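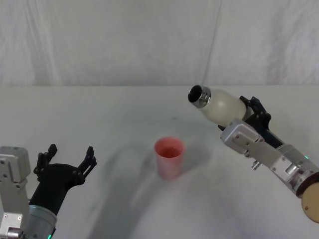 A Day at the Ollumetti Tableware Works, Ilura

03/09/2018

I wanted to visit Ollumetti for a long time, since my family ate from their plates when I was a child. Twice in the year the works opens its doors to visitors, in April and again in the first days of September. In April I was sick, so I had to wait.

From the Sandard bus station it is 40 minutes to Ilura. The bus stops at the bottom of a hill and the works is at the top, behind the old school. I did not see any sign for it until I was already at the gate. If you have a heavy bag, leave it in Sandard, because the lockers at the works are small and mine did not close.

The ticket includes the tour, a drink and a discount paper for the shop. The groups are made in order of arrival. I was in the second group and we waited in a room with glass cases, where the company shows its products from the beginning until now. The early picnic sets were my favorite. They were made for trains and have small compartments for salt. I read all the labels, but in some cases the label and the object did not match, and our guide said they will repair this in winter.

The tour starts in the material store. Plastic arrives as small grains in sacks, and the color is added later, also as grains. We were allowed to put a hand into a box of clear grains. It feels like dry rice. Then we put on ear protection and went into the molding hall, which is the main reason to come. The machines close, wait a moment and open again, and each time a new piece falls on the belt. The guide told us that one mold for a drinking cup can weigh more than 1,000 kilograms. I would not have guessed even half of that.

I asked why most cups are wider at the top. I thought it was for drinking, but the answer was that a straight cup does not come out of the mold easily. It also helps when you put one cup inside another. After this I looked at all cups in the canteen in a different way.

The checking room was quieter. People sit at long tables under strong lamps and turn each piece in their hands. They look for marks, bubbles and a rough rim. A visitor may try it for a few minutes with a box of mixed pieces. I found one bad bowl and I was proud, then the lady next to me showed me three that I had passed as good.

The part about recycling was too short for me. There was one poster and a film of 2 minutes, and the sound did not work well. I had questions about the colored waste, but the group was already walking to the shop.

The shop sells second-quality pieces for a low price, and also pottery from Hosoda, a small workshop lower in the same street. I bought four bowls and a butter dish. The card machine did not accept my card, so bring cash.

Some practical points. The tour is on one floor except for 30 steps to the viewing balcony, and there is no elevator. Closed shoes are required. Photos are allowed in the waiting room and in the shop, but are not allowed in the molding hall. The last bus back to Sandard leaves early in the evening and it does not wait. I took the one before it and had a seat by the window.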